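4. Instalación del brazo articulado Sundholm en el borde de la mesa

Este capítulo explica cómo fijar el brazo de la lámpara Videll con la mordaza de serie. Si va a atornillarlo a la pared, pase al capítulo 5.

Antes de empezar

Compruebe que la caja contiene la mordaza, el brazo en dos tramos, el cabezal, el transformador y la llave Allen. Los tornillos de repuesto van en la bolsa pequeña, junto con 2 almohadillas de goma.

La mordaza admite tableros de 13 a 55 mm de grosor. No la monte sobre vidrio ni sobre tableros con el canto biselado.

Montaje

1. Afloje el husillo de la mordaza hasta que la abertura supere el grosor del tablero.

2. Pegue una almohadilla en cada cara de apoyo. Limpie antes el tablero con un paño seco.

3. Coloque la mordaza a una distancia mínima de 7 cm de la esquina y apriete el husillo a mano. No utilice alicates.

4. Introduzca el eje del tramo inferior en el casquillo, hasta el tope. Debe girar sin holgura.

Nota: en las mordazas Başaran de la serie anterior el casquillo es más estrecho. Retire el anillo de plástico del eje antes de introducirlo.

5. Una el tramo superior al inferior con el pasador y apriete la tuerca de mariposa. Mantenga el brazo sujeto con la otra mano: el muelle está tensado de fábrica y puede levantarlo de golpe.

6. Acople el cabezal y pase el cable por las grapas del brazo. Deje una curva amplia en cada articulación, de modo que el cable no quede tirante con el brazo extendido. 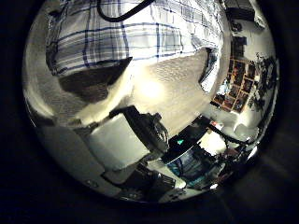 7. Conecte el cable al transformador y, a continuación, el transformador a la toma de corriente.

Precaución: no enchufe el transformador mientras el cabezal esté desmontado.

Ajuste de la tensión

Suba el cabezal a media altura y suéltelo despacio. Si baja solo, gire el tornillo del codo un cuarto de vuelta en sentido horario y repita la prueba. Si sube, gírelo en sentido contrario. El tornillo no debe sobresalir más de 2 mm.

El regulador de intensidad está en el lateral del cabezal. Una pulsación corta enciende o apaga la luz; una pulsación larga cambia la intensidad.

Mantenimiento

Revise el apriete de la mordaza una vez al mes. Limpie el brazo con un paño ligeramente húmedo y sin disolventes, siempre con el transformador desenchufado. Las articulaciones no necesitan aceite.

Los recambios se piden a Sivska con la referencia grabada en la base de la mordaza.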